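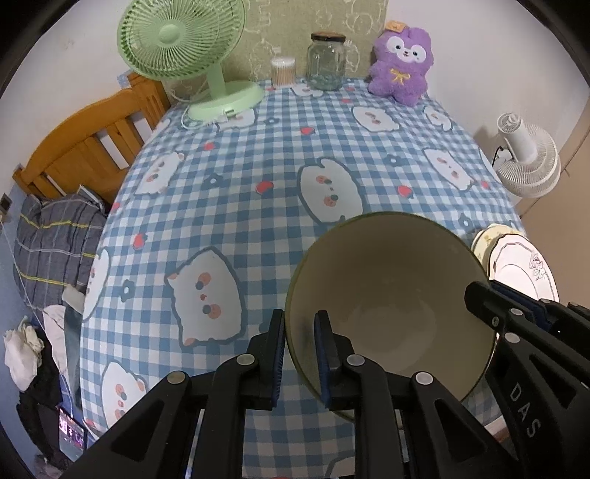
A large round bowl on blue-and-white gingham.

Turmeric capsules: worth the money?

A reader sent in a flyer for Jikard, a turmeric capsule that promises to "quiet" sore joints in 8 weeks. The flyer cites a study. I went and found it. It followed 70 people, 60 of whom finished, and the company that makes the pills paid for it. The placebo group also got better, a detail the flyer leaves out.

Turmeric in food is fine and I cook with it. A capsule holding 2000 mg of extract is another matter. Some people have had liver trouble on high-dose products, and turmeric can interact with blood thinners. Ruth Arango, the pharmacist at our Espinoza branch, wants to see the bottle before you start, label and all. Ferkedia, the cheaper version, makes the same claims and doesn't name a study at all.

If your knees hurt, see someone about your knees. I'd keep the cash until a better trial comes along.

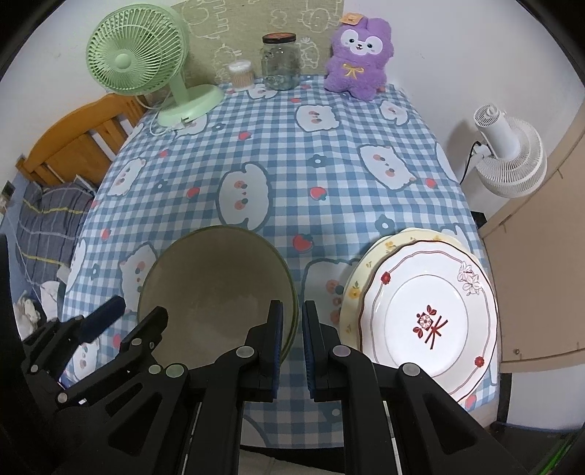

Dates and reminders

The Brivthorpe blood pressure clinic is open on 12/17/25. Bring a list of everything you take, supplements included.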